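Home Shop Kitchen Spares Delivery Contact
Search products... Go
Print this page | E-mail to a friend

Barley flat spatula — by Güneş
Item 102. In stock.

Back in after a long gap. Same handle, same blade, new box. Price held till the end of April, then we'll see.

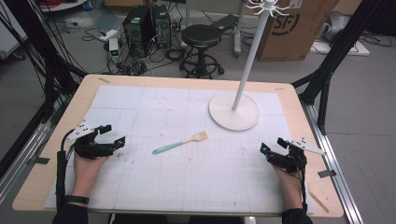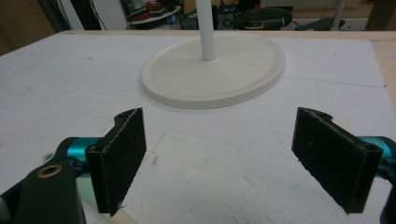 Good for pancakes, eggs, flatbread, fish if you're careful. Not for scraping burnt sugar — use the Murnorcombe scraper for that, item 63, it's stiffer. Not for prying lids either. We get those back bent and no, we can't swap them.

Two lengths. Short one suits small skillets. Long one for griddles and anyone who hates getting spat on by bacon fat. If you can't decide get the short, most people do.

Care: hand wash, mild soap, dry it straight away. Dishwasher won't kill it the first time but the handle goes dull and then it's dull for good. No steel wool. Hang it up or keep it flat in teh drawer, don't wedge it under the rolling pin.

Nonstick pans — ok on low heat with a light hand. Don't chop with the edge. Cast iron, do what you like.

Delivery: orders in before noon go same day, weekdays only. Returns within 14 days, unused, with the box. Box matters, Necati can't put it back on the shelf without one.

Trade: packs of 20, ask Tülin Keskin for the price. Cafes on account already, just reply to your last invoice. Mixed packs (short and long) fine but say so up front, we had a few mix ups last time.

Customer note from Makis Zacharopoulos: "Third one I've bought, other two went to my daughters. Turns an omelet without tearing. Wish the hanging hole was biger."

Passed that on to the maker. No promises.

Claltilix turner is discontinued, please stop asking Alper. Closest thing is the long Barley.

Print this page | E-mail to a friend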